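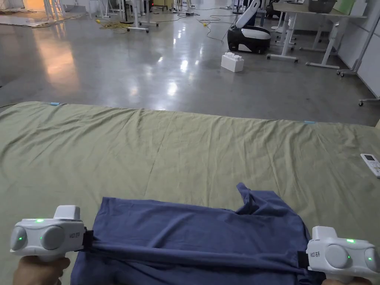 What does Kesis connect to?
Kesis reads invoices, credit notes and usage records from the Drarby general ledger and from any billing system that exports CSV or JSON.

Kesis is a revenue recognition module for subscription businesses. It splits each contract into performance obligations, assigns a price to each one and posts the monthly entries. Contract changes made mid-term are handled as separate line items – the original schedule stays on record.

Limits, standard plan
Active contracts: 2,616
Schedule lines per contract: 600
User seats: 40
Audit log export: every 30 days

Larger contract volumes need the Dilta plan, which runs on a dedicated database. Both plans close a period in the same way, and a closed period can be reopened only by an administrator.

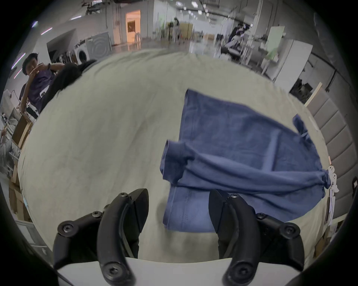 Setup
Map the chart of accounts first, then import open contracts. Opening balances are loaded last. Release notes updated 2020-02-21.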